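Caderno da oficina, junho
Bancada 2, separação de perfis e arrumação das caixas

8h40. Cheguei antes do Normand. A encomenda da Pallinano estava junto à porta, ainda com a fita. Abri, conferi a guia e passei tudo para as prateleiras baixas. Falta o saco das tampas de topo, que vinha mencionado na guia mas não na embalagem. Mandei mensagem para o fornecedor e deixei a guia presa no quadro, com um círculo à volta da linha em falta.

Os perfis curtos continuam a ser o problema desta oficina. Os compridos vão para o suporte da parede e ninguém os perde. Os curtos acabam em cima da bancada, dentro de gavetas, debaixo do torno. Na semana passada precisei de um verde para fechar a moldura do projeto Hanbridge e acabei por cortar um novo, quando havia pelo menos dois do mesmo comprimento no fundo de uma caixa de parafusos. Hoje foi para tratar disso.

Divisão acordada com a Darcy Gagnon:

Verde-escuro: molduras Hanbridge e reposições.
Vermelho-tijolo: peças de ensaio, só para uso interno.
Sem cor ou com a cor raspada: sucata, salvo se medirem mais de 17 cm, e nesse caso vão para a caixa de aproveitamentos.

Medi os verdes um a um com a régua de aço. Treze servem sem retoque. Os outros têm a ponta mal cortada, provavelmente da altura em que a lâmina da serra estava gasta. Dá para aparar, mas perdem comprimento e deixam de servir para o lado maior da moldura. Marquei-os com um traço de lápis na face de trás e ficaram à parte, atados com fita.

10h15. O Normand chegou com as etiquetas novas. São melhores do que as antigas, a cola agarra ao metal mesmo com algum pó. Pusemos etiquetas nas caixas de cartão e nas três gavetas de cima. As gavetas de baixo ficam para outro dia, a do meio está empenada e primeiro é preciso tirá-la da calha.

Nota para quem vier a seguir: o diluente que está no armário é o da Putholm e tira a tinta dos perfis vermelhos. Experimentei num canto e saiu logo. Para limpar, usar só água com um pouco de detergente e secar com pano. Nos verdes não notei diferença, mas mais vale usar o mesmo método para todos.

Referência de stock: o Normand quer manter a numeração antiga, a começar em 2000 para os perfis e seguir daí. Eu preferia recomeçar, porque há buracos na lista e duas referências repetidas. Ficou a antiga por agora. Se alguém encontrar mais repetidas, escrever na última folha deste caderno e não corrigir diretamente na lista.

Caixa metálica cinzenta

Passou a ser o ponto de passagem das peças soltas. Fica aberta no tampo de madeira clara. O fundo está riscado, mas está direito, e as barras vêem-se bem contra o metal, coisa que não acontecia na caixa de plástico escuro que usávamos. Só entram peças do tamanho da mão para cima. Parafusos, anilhas e clipes vão para os frascos.

À tarde trabalhámos com poucas barras de cada vez, verdes e vermelhas misturadas. Com a caixa cheia, as compridas cruzam-se e as de baixo só saem depois de se mexer em tudo.

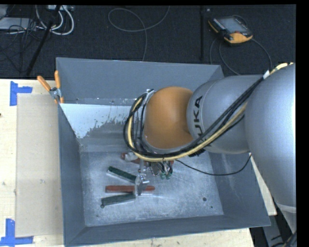 Arrumação no fim do dia

15h30. Esvaziei a caixa e limpei o fundo com um pano. Havia limalha nos cantos, que aspirei. Os riscos não me preocupam, mas convém passar o dedo enluvado de vez em quando para ver se há rebarba. Encontrei uma junto a um dos cantos e tirei-a com a lima fina.

Perfis verdes bons no suporte da esquerda, os de aparar na prateleira por baixo. Vermelhos todos juntos, sem separar por comprimento, que para os ensaios não faz falta.

O catálogo da Petrauskas tem divisórias que talvez sirvam para as gavetas. As medidas interiores não estão claras na página, a Darcy vai pedir o desenho. Se forem mais altas do que as nossas gavetas, não vale a pena insistir, corta-se contraplacado e faz-se cá.

Por fazer:

Aparar os verdes marcados a lápis (serra com lâmina nova, confirmar o batente antes).
Tirar a gaveta do meio da calha.
Insistir com o fornecedor por causa das tampas de topo.
Passar a limpo a lista de stock, 17 linhas alteradas hoje.
Comprar fita de papel, a que há está no fim.

A chave do armário ficou no gancho do costume.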